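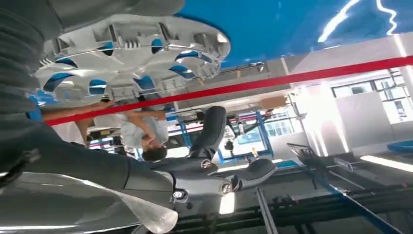
### 4.2 Separation of people and arms

Sites in the Sugden survey marked the edge of the robot cell in different ways: fixed panels, light curtains, floor tape or a rope. A rope is cheap and quick to move, and it tells people where to stop. It does not stop an arm or a hand from reaching over or under it. We therefore treat a rope as a sign and give it no credit as a guard when working out the stopping distance.

The Kakeo site rules ask for 3 things before an arm runs in automatic mode behind a rope:

- the speed limit is set and locked at the controller
- everyone at the line can reach a stop button
- the handheld part is released and hands are clear of the fixture

We checked 1,274 logged starts against these rules. In 144 of them at least one item was left blank on the start sheet. Most of the blanks were for the speed limit, which operators said they had set earlier in the shift.

Figure 3 shows a cell with a round white plastic disc in view and people near the rope line. The Flallance sheet has no line for a second arm in the same cell. We added one in July, and its wording is given in Appendix B.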